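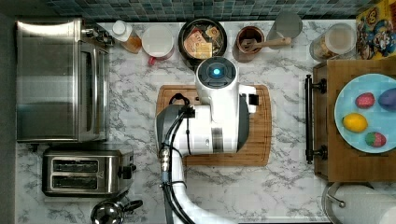

Print this page | E-mail this page

Sharing a kitchen counter with a robot arm: tips from the staff side
Apr 25, 2020

At Flanik we prepare breakfasts and cold lunches for small offices, and since December one of our counters has an arm on it. We are four people in the kitchen on a normal morning. I write these tips for our sister kitchen on Puka Street, which will get its arm soon, but they can be useful for any place where people cook next to a machine. I am not an engineer. The programming is done by Bajwa, the company that installed our arm, and I will not explain it because I would explain it wrong.

Before the first day

Decide who gives the start signal. In the first week all of us could press it, and two times a person started the arm while another person was still putting bread out of the bag. Now it is one person per shift, and the name is on the whiteboard next to the order list. When that person goes on break, the name is changed first.

Mark the reach of the arm on the floor and on the counter. Ours has a working circle of 65 centimeters, as it was set for us at the installation, and we put tape on this line. White tape looks nice on the first day but on a light counter it disappears. Take blue or green. Replace it when the corners begin to lift, otherwise the cloth catches it and pulls half of it away.

Ask for the stop button to be placed where a short person with full hands can hit it with the elbow. Ours was too high and it was moved after we complained.

What stays on the counter

Small appliances are the difficult part. A toaster, a kettle and an oven with a front door all want to be near the outlet, and the arm wants the middle. Put the appliances in one line on one side, with doors and levers turned so you can use them without leaning over the board. Open every door fully once before you agree on the place. We measured our toaster oven with the door closed, and I am still a little ashamed of this.

Things you take all day, like utensils, a measuring cup or a jar of cereal, go along the wall at the back – but only if you can reach them from the side. If you must cross the tape for a wooden spoon, the spoon is in the wrong place.

Tall bottles should stand at the end of a row and not in the middle. Close the caps also when you will use the bottle again in one minute.

Packages with bright pictures can stay where they are for the people, but do not expect the arm to know that the cereal box is now on the other side. If your arm works from fixed positions like ours, everything it must pick up has its own place, and the place does not change because the new colleague has a better idea. Better ideas we write down and give to Bajwa at the monthly visit.

The cutting board

Use a heavy wooden board with a groove if you can. A light plastic one slides when the arm puts something down on it, and after some hours it is a finger wide from where it was in the morning. Under the board put a damp cloth, folded one time, or a thin rubber mat. I prefer the mat. The cloth dries and then the board moves again.

Turn the board over at lunch only if both sides have the same height. Some boards have little feet on one side. This cost us a full tray of sandwiches which were pressed very flat.

Oil the board in the evening and wipe it again in the morning before the first run. Too much oil is worse than no oil, and a fresh oily board is difficult for the hand as well as for the machine.

Cables and cleaning

The cables on an arm collect flour. I did not expect it, because they hang high, but flour goes up. Wipe them with a cloth that is almost dry, going always from the top down, with the arm stopped and the power off. Do not pull them straight to make it look tidy. The loops are there so that the arm can turn, and a colleague who made them nice with a cable tie was the reason for our first service call.

Never spray cleaner in the direction of the joints. Spray on the cloth, away from the counter, then wipe. Our crew uses Vesteck wipes for the outside covers because they leave no smell near the bread. Ask your installer before using another product.

Keep a roll of paper towels at the corner outside the tape, on a holder with a heavy foot. A loose end of paper hanging over the counter will sooner or later be in the way, so tear it clean.

For the counter itself, warm water and a small amount of dish soap are enough on most days. Stone and stone-look surfaces don't like vinegar very much, ask what yours is before you use it. We do the full cleaning in around 20 minutes. When the arm was new it took much longer, as we were afraid to touch anything.

Drawers

Check which drawers open into the space where a person stands waiting for the arm. We emptied one of them and now it holds only holiday things, cake stands and cookie cutters. A drawer with a bar handle catches an apron string very easily, so tie the apron at the back and put the ends inside.

Eggs, berries and other soft things

Our arm does toast, wraps, jars and plates. It does not do berries. Colored eggs for the Easter breakfasts we did by hand too, and we were glad about it, it was the best morning of the month. If you have such eggs on a plate, use a plate with a rim and keep it to the side. To stop them rolling, lay a folded napkin under them.

Some dyes come off on wet fingers. Let the eggs dry on a rack and rub them with one drop of cooking oil on a paper towel, then they shine and the color stays better.

What changes for the people

This part is not about cleaning, but I think it belongs on the page.

The early shift got quieter. Before, the first hour was two of us at the toaster, talking, and now one person loads and watches and the other one does the packing in the next room. The work is easier for the wrists, I say this with gratitude because mine were bad. But a person who loads and watches for a whole shift gets tired in another way, more in the eyes and the head. We change places every hour. Please do this from the beginning and don't wait until somebody asks for it.

Nobody lost the job at our place. The hours did move, though: less in the morning, more in the afternoon for ordering and for tasting new recipes. For a colleague with small children this was good. For another one it was not good at all, and it took weeks to find a solution. Talk about hours before the machine arrives – afterwards everyone is busy with the machine.

Write the stops in a notebook. A simple line is enough, with the time, what it was holding and what you did. We have 243 lines in ours now. Most are boring, bread too thick, plate turned the wrong way. When the technician came to adjust the grip, the notebook was the first thing he wanted to see, and many of the small stops disappeared after his visit.

Keep doing some of the work by hand each week, also the work that the arm does faster. We do one batch of wraps without it. When the arm was out of service for two days in winter, our newest colleague had never rolled a wrap for a customer, and the poor girl had to learn it with the delivery van waiting outside.

And lower your voice about the arm in front of the customers who visit. They hear "the robot is broken again" and remember only this, when it was only waiting for somebody to put the jar back.

Small things

Hot toast bends when it is gripped. Wait a moment before you send it to the board.

Mugs should be stored with the handles all in one direction, also the ones the arm never touches. It is a good habit.

Put the kettle back with the spout to the wall.

Do not hang towels on the arm at night. We all know who this is for.

If you are on the Puka Street team and something is different with your counter, write it on the last page of the notebook and I will add it when I update the tips.

Print this page | E-mail this page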